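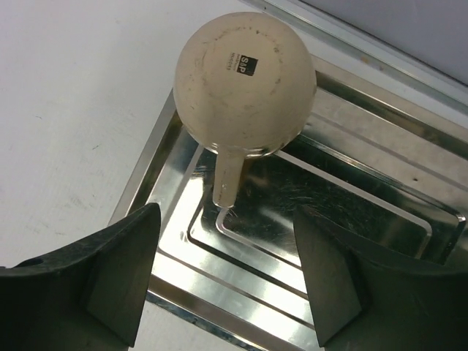
Can you use loose leaf tea a second time, or is it spent after one pot?
Plenty of loose teas will go again. Rolled oolongs are the best at it, and most black teas give you a weaker but drinkable second pot if you leave them a bit longer.

trenine_leaf
Posted January 5, 2024
Adding to the above as I've just had a week off and drunk far too much oolong! I got 2 really good pots out of the same leaves and a third that was pale but lovely. I do 65 seconds for the first and add 15 for each one after. The second is my favourite by miles – all the flowery stuff comes out.

mudlark
Sorry, can't agree on black tea. Second pot of Assam is brown water. Fine for the garden.

Gowda
Depends on the leaf, mudlark. Broken leaf gives up everything at once, I'll grant you that, but try a whole leaf one and don't drown it. Small pot, plenty of tea, and pour it all out when it's ready so nothing sits there stewing.

mudlark
I use a big pot. There are four of us.

kettle_on
Has anyone had the Nesura green? Mine went bitter on the second go and I'd only left it a minute or so.

trenine_leaf
Water too hot, I'd guess! Let the kettle stand with the lid up for a bit. I had the same trouble until I did that and now it's sweet right through.

Gowda
Same here with greens. Also don't leave the wet leaves overnight – a few hours is my limit, then they go on the compost.

kettle_on
Right, trying that tonight. Is the Rernari tea fair on again in February? I missed the last one.

mudlark
It is. Still using fresh leaves though.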